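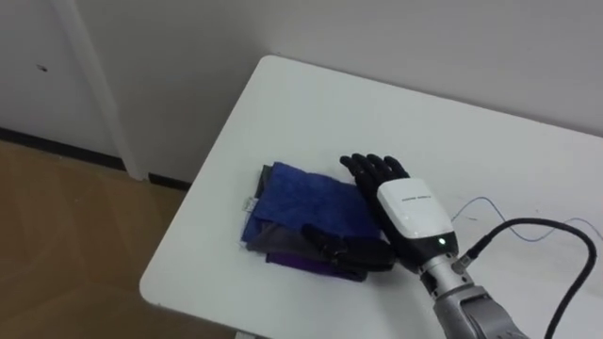 Issue 94, page 7

Home | Equipment | Checklists | Archive

Pre-purchase inspection: arm and hand, cloth folding station
Site: Hilus, small back room. Quote under review: Colladine. Rival quote: Mercado, if they ever send it.

1. Hand rests palm-down beside the stack, edge lightly against it. PASS. Resting is included in the base price.

2. Indicator light on wrist housing. PASS, green. The manual gives green two meanings, both good, so we took our pick.

3. Cable routing. FAIL. The thick black cable loops over the tabletop and the thin wire just lies there. Colladine wants 700 for a cable guide. Get a price on clips before anyone signs.

4. Table. PASS with comment. Smooth, white, rounded corners. Smudges on the right side to be wiped before the acceptance visit. The quote lists a "work surface module" at 1,954. We have a table. Strike the line.

5. Test cloths. PASS. Blue on top, gray and purple under it, one black item at the lower right. Black fabric next to a black hand is a fair test of any vision software, so keep it in the set. Leave the white tag on too; our real stock has tags.

6. Frayed edges on the blue cloth. NOTED. Do not buy nicer cloths for the trial. Alon did, and then budgeted for laundry that never looked like that again.

7. Emergency stop within reach of the operator. OPEN. Listed under "options." Move it to "required" and ask for it at no charge.

8. Second arm. NOT QUOTED. Sales brings it up on every call. Revisit in December, after the first arm has earned its floor space.

9. Spare fingers. OPEN. Budget 1,000 and hope.

Result: hold the order. Items 3 and 7 to be closed in writing, item 4 by crossing it out.

Print this page | E-mail this page

This site uses cookies. By continuing you accept our cookie policy.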